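Surface Runoff and Curb Condition on an Open Concrete Plaza
Project report, Site Drainage and Paving
Haris Todorova and Fatos Stoyanova
December 4, 2023

1. Purpose

The project looked at how rainwater leaves a large paved area between office buildings, and at how the condition of the paving affects that flow. The site is the plaza at Birnisholm. The building manager reported that water stands on the concrete after heavy rain and takes most of a day to clear. We were asked to survey the surface, find the low areas and suggest repairs that do not require replacing the slab.

2. Site

The plaza is a concrete slab with a slightly higher area of reddish-brown paving along one side. A dark curb separates the two levels. Loose sandy earth is heaped near the base of the buildings. The earth matters for the drainage question: fine material washes onto the slab, settles in shallow spots and slows the water further.

The survey covered 800 square meters of concrete. The reddish paving was left out except where it meets the curb.

3. Method

We set out a grid with chalk and took a level reading at each crossing point, 154 readings in all. Each reading was taken with an optical level and a staff and written down by the second person. Readings that differed from their neighbors by more than 8 mm were repeated. Haris Todorova ran the level on the first visit and Fatos Stoyanova on the second.

Stains and dark patches were marked on the plan by eye. We did not treat a stain as proof of standing water — oil, tire marks and old sealant leave similar marks.
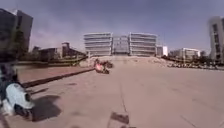
The readings were entered in a spreadsheet and drawn as contours at 5 mm steps. The contour plan was then laid over the stain plan to see where the two agreed.

4. Results

The slab falls toward the curb, but the fall is uneven. The average slope is 0.6 percent, below the 1 percent we used as a target. Two shallow basins were found. The larger one is 18 mm deep at its lowest point and lies close to the curb line. The smaller one is in the open part of the slab and has no outlet at all.

Stains matched the larger basin fairly well. They did not match the smaller one, and several stains lie on ground that drains normally.

The curb is sound over most of its length. Joint filler is missing in places, and sand has collected in the open joints.

5. Recommendations

Remove the loose earth or hold it back with a low edging before any other work is done. Clean and refill the curb joints. Cut a shallow channel from the larger basin to the existing drain. The smaller basin can be filled with a bonded leveling mortar, provided a test patch holds through one winter.

6. Limits of the work

Both visits were made in dry weather, so no flow was observed directly. The grid spacing could miss a narrow dip. A repeat survey in June, with a hose test at both basins, would settle the remaining questions.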